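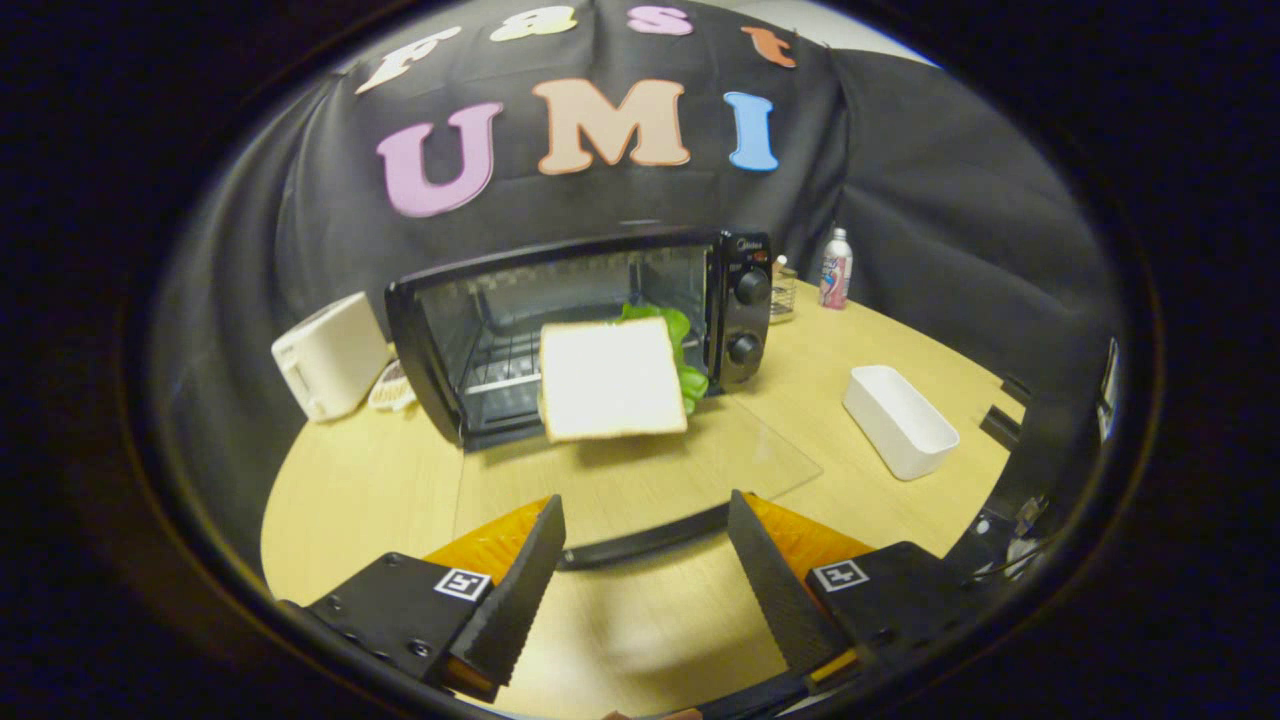 Hand-held grippers cut time needed to teach kitchen tasks, group reports

29 December 2021

Researchers at Futunex have published results from a project called Drekthorpe, in which people record kitchen tasks with a hand-held gripper and no robot arm takes part until testing. The camera sits on the gripper itself, so the recordings show a task much as the robot will later see it.

The group collected 200 demonstrations at a tabletop set up with a toaster and other kitchen items. Four people did the recording, which began in September and took nine days.

A policy trained on the recordings was then run on an arm fitted with the same type of fingers. It completed 40 trials without a person stepping in, according to Nhung Quách, who led the work. Trials with shiny or see-through objects went worse and are reported separately. 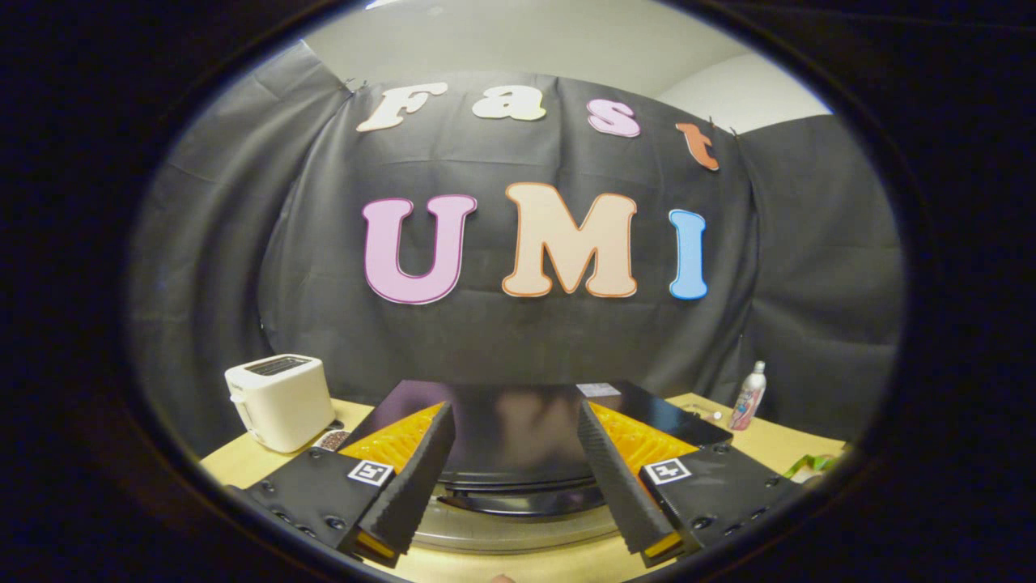
The gripper's fingers and marker tags as seen by its camera.

The square tags on the finger mounts let the software work out how far the gripper is open at each moment. Co-author Thirumalai Murthy said the group will next collect recordings in Peken, using the same hardware and a wider range of rooms.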